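Florkarel recalls gripper fingers after pads lose hold
November 2024

Automation supplier Florkarel has recalled 200 sets of rubbery finger pads for its hand-held grippers after users at its Tindulthorpe site reported objects slipping out mid-lift.

The company calls it "a minor grip variance". Its own notice is less soothing: in a bench test, almost 100 lifts ended in a drop. How many lifts were tried, it won't say. Nor has it explained why the first complaint sat unanswered for 7 weeks.

Halliday, the Carkgate firm that moulds the pads, blames a change in the curing process and says the fault is fixed. It has offered no test results to back that up.

Florkarel says work with the grippers is carrying on as usual. Owners have been told to check the pads before each session, which puts the job of catching a factory fault on the customer. 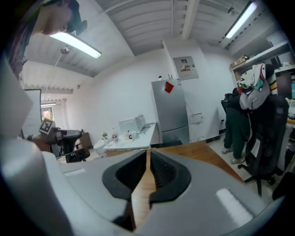
Will owners get their money back?

Florkarel is offering replacement pads only, and delivery will take 2 weeks.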